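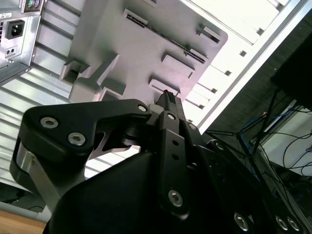 Texto: equipe Skomia

A Skomia recupera computadores de mesa desde que abriu a oficina em Fimley. Somos 22 pessoas. 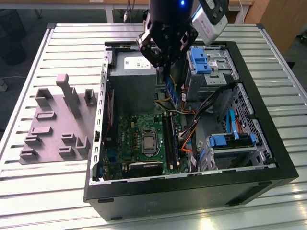 N.º 30, p. 2

Abrimos cada gabinete e conferimos memória, fonte, cabos e baias de disco. No último ano foram 3.869 máquinas. 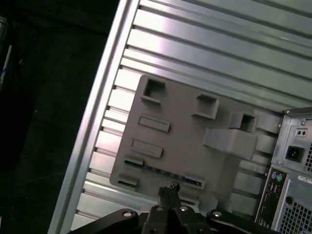
Placa cinza de plástico

Peças pequenas também passam pela bancada - suportes, travas, tampas. 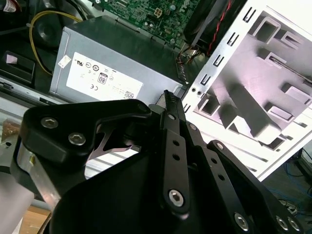
Onde estamos
Galpão Etedwood, entrada lateral.

Este site usa cookies. Aceitar | Recusar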